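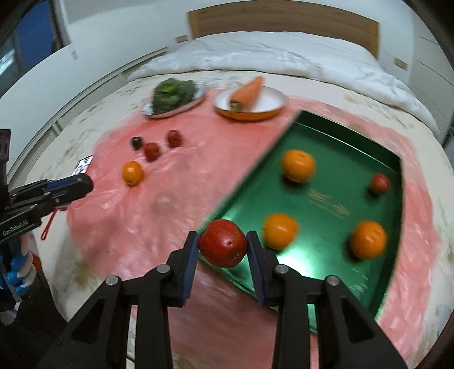 Fig. 1. An apple and oranges on a green tray.

Who eats the fruit? A study of snacking in a shared student house

1. Why we did it

Every shared house has a fruit bowl, and every fruit bowl has one orange at the bottom that has been there since the start of term. Our module asked for "a small study of everyday behaviour", and Lahcen Abou Zeid pointed out that the orange was right there. We wanted to know whether students eat more fruit when it is put where they can see it, or whether they walk past it to the biscuits as usual.

2. Method

We sent a short form to everyone in the Laxdal and Skoko residences and got 174 back. Ten had to be thrown out (one person answered every question with "cheese"), leaving 164. The form asked what people had eaten between meals the day before, where they kept it, and whether they had bought it themselves. The last question turned out to be a touchy one in shared kitchens.

We then picked 2 kitchens in Laxdal. In one, fruit went on the table by the kettle. In the other it went in the cupboard, behind the pasta. Both got the same amount from the same market stall, and Dirceu Bittencourt kept the tally on a sheet taped inside the door. 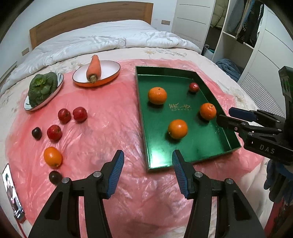
Fig. 2. Green tray with gold lettering on the bottom.

3. What we found

On the form, most people said they ate fruit daily. In the kitchens, they did not. The table kitchen got through its apples well enough, and the bananas went before anything else, but the oranges hardly moved. Several people told us that peeling was "a commitment". The cupboard kitchen ate almost nothing, apart from one pear that was never accounted for and which we have left out of the totals.

Biscuits did well in both kitchens. We had not supplied any.

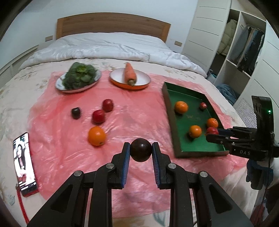
Photo: project group, Flilurlow

4. Problems

The tally sheet was a mistake. People knew they were being watched and at least one housemate ate an apple while looking straight at Dirceu. We also ran the study in July, when half the building had gone home and the rest were living on toast. A kitchen of four is not a large sample, whatever we said in the proposal.

5. If we did it again

We would cut the oranges up first, and leave the pasta cupboard out of it. We would also set the word limit at something kinder than 800 for the write-up of each residence, as the Skoko section had to be dropped to make room for the method. The form and the tally sheet are in the appendix, jam stain included – the marks under "plums" are Lahcen's and should be read as sevens.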